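Femport Kitchen Swap returns to Pruvberg for a second year

For immediate release -- 04/09/2022

I'm really pleased to say that the Femport Kitchen Swap is coming back to Pruvberg this autumn, and this time we've got the whole ground floor of the Lekota building to spread out in. Last time we were squeezed into the side hall and people were queuing down the steps with bread makers under their arms. Lovely to see, murder on the elbows.

If you missed it in May, the idea is very simple. You bring a kitchen appliance you don't use any more, we test it and put a sticker on it, and you get a token. The token gets you something off the tables that somebody else has brought. No money changes hands for the swap itself. Entry is free if you live in Pruvberg and £2 if you don't, and children get in free wherever they live.

We took in 188 appliances in May and I thought we'd be left with a mountain of them at teatime. We went home with 11, mostly sandwich toasters. (Please, if you're wondering whether to bring a sandwich toaster, have a think about it first.) The slow cookers went before I'd got my coat off, and I've had emails all summer asking if there will be more. I hope so! I want one myself.

Our sponsor this year is Cirnex, the repair shop on the corner by the bus station, and they're lending us two testing benches and the people to work them. Anything with a frayed lead or a cracked plug goes to them first. If it can be mended on the day they'll mend it, and if it can't they'll take it away for parts. They're also running a short session on changing a fuse, which I shall be attending, having bluffed my way through it for most of my adult life.

A few practical things. Doors open at 12 and we stop taking items in at 2, so do come early if you've something to swap. Give things a good clean before you bring them, crumb trays and baskets included. We can't take microwaves, gas appliances or anything bigger than you can carry in on your own. Instruction books are very welcome, even tatty ones.

Countertop cooking: a toaster oven and a deep fryer with its basket.

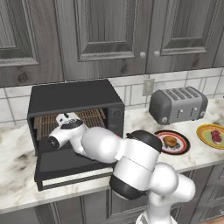
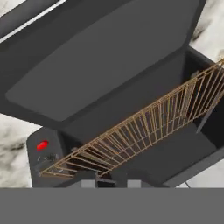 We've got 14 tables to fill and I'd love to see every one of them covered by opening time. There'll be tea, cake and a cookery book stall at the back, where everything is 50p, and the Lekota car park is free all day. If you'd like to run a stall or lend a hand with the stickers, leave your details at the Cirnex counter and I'll ring you back -- evenings, usually, once I've had my dinner.

ENDS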